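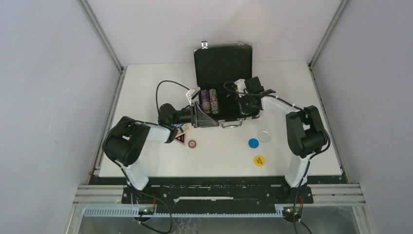
3.2 Edition size and stated price

The sales records of the Olletel print shop cover 3,170 listings for signed illustration prints. We removed listings with no stated edition size and grouped the rest by artist, so that each print was compared only with other prints by the same hand. Paper size was entered as a separate variable. Larger sheets are usually issued in smaller editions, and the two effects are hard to pull apart when they are pooled, as Skyrme and Abera noted in their earlier work on poster auctions.

In total, 181 artists had released the same drawing in at least 2 paper sizes. For these pairs the larger sheet carried the higher price in every case but 11. The exceptions were all open editions in which the small version had been hand colored. We kept them in the sample, but they are marked separately in the price model.

Figure 3. Workspace with two-arm setup and open black case holding two upright stacks of poker chips.

Subject matter had a weaker effect than expected. Drawings of vehicles, cameras and household machines sold faster than landscapes, yet their stated prices did not differ once edition size was held fixed. Khondokar coded the subjects from the listing titles alone, and Howlader repeated the coding without access to the first set of labels. Disagreements were mostly over prints that combined a street view with a named object - a tram stop, for example - and these were placed in a mixed group.

The Pluninham gallery listings were coded in the same way but are not pooled here. Pluninham reports framed prices only, and the cost of the frame cannot be recovered from its records. Section 3.3 treats them on their own, using the framing rates that Saxena published in March.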